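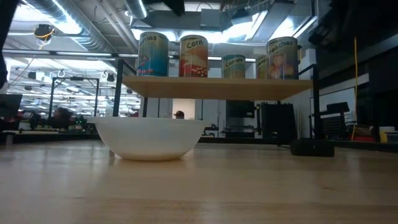
Maarja Mets wrote to us after the first part of this guide that her Storkdale arm could reach every can on the upper board, but it kept touching the board when it went for the bowl underneath. She asked if she must buy the longer wrist. She does not need it. The kit can do this task with the parts in the box, if you teach the low approach separately.

Setting up the shelf task with the Storkdale kit

Before you start, update the controller to version 7 and fix the base with all the screws. Set the speed to 18 percent and leave it there until step 5.

1. Put the shelf on the table and mark the position of its foot with tape. If the shelf moves later, the taught points are wrong and you have to begin again.

2. Place the cans on the board with the labels to the front. Mix tall and short ones. The kit saves one grip height for each object, so corn and carrots may need different values.

3. Put the bowl under the front edge of the board, partly inside. Teach the first point in front of the bowl, below the level of the board.

4. Teach the second point at the rim. Between these two points choose "straight line" in the menu. The default is "free path", and with this setting the arm may rise and hit the board.

5. Run the program once with your hand on the stop button. If it is fine, raise the speed to 67 percent.

In my test with this order, 27 runs went without contact. The grip on the short can was less good, and I had to lower it twice.

The manual explains step 4 only in the appendix, which I find a pity. Engelbert Nägeli at Julldale told me that a new edition is planned for May.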